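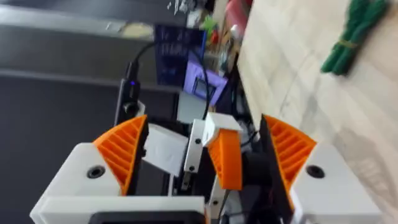 Grastside Water Quality Survey
Progress report, second quarter

Sampling continued at all 30 stations on the lower reach. Two were moved upstream in December after bank slippage at the Vonton outfall; the new positions have been entered in the station register.

Nitrate was measured in 66 samples. Results from the MacBrayne tributary remain above those from the main channel, with the widest gap after heavy rain. Phosphate analysis is running behind schedule. The remaining bottles are in cold storage and will be processed next quarter.

The Zarken turbidity logger was recalibrated and now records every 900 seconds. Earlier readings have been flagged in the data file and left out of the averages.

Spending is within budget except for courier charges. A request to move funds from the travel line is attached.

Sugeng Wibisono
Survey lead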